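Notebook - fit-out, sitting area
March, page 2, started before lunch

Continuing with the black cabinet. Position is settled: it stays by the white wall and the door opens towards the sofa side. The earlier plan had it on the opposite side, which put the door across the walkway to the round table. Rejected on the drawing, not tried.

Cabinet is the Lokex unit, order ref. 2322, matt black, glass door in a black frame. Load limit per shelf from the sheet is in the folder, not copied here. Levelling on this floor needs care. The speckled finish hides small steps, so go by the spirit level and ignore the eye. Adjust the front feet first, then recheck the door gap top and bottom before touching the rear ones.

Door swing: drawing gives 540 mm clear from the hinge side. Keep the sofa outside that line with the cushions on it, as the orange ones spread when stacked and the striped blanket hangs over the end. The blanket is to be folded over the back if the sofa ever moves closer.

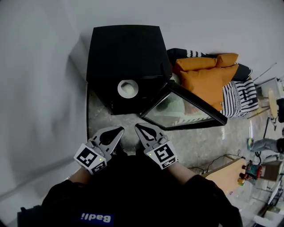
Does the cabinet need fixing to the wall if the door is only opened now and then?
Fix it anyway. The glass door is the heaviest moving part and shifts the load forward each time it opens, however seldom that is. Use the bracket from the Kuhlmann pack with the longer screws, and find out what the wall is made of before drilling.

Glass: wipe with a damp cloth, then a dry one. The Woketti spray left a haze on the sample pane under the desk lamp and I would not use it again near the hinges. Fingermarks collect along the free edge of the frame, so open the door by the edge of the frame and keep off the pane.

Matt top: no tape, no labels, nothing with rubber feet. The offcut kept a ring from a rubber foot after one night and it has not come out - still in the drawer for anyone who wants to look.

Budget line for this corner is 2000, cabinet and fixings together. Cushions and blanket come under soft furnishings on the Clikuvow sheet and are not to be booked here.

Open points:
- hinge screws, recheck torque after a week of use
- felt pad for the door stop, thin type
- decide whether the white chair stays at the round table or goes to the other room
- second key for the store cupboard, still not returned

Stopped at 16:30. Levelling sheet is clipped inside the back cover.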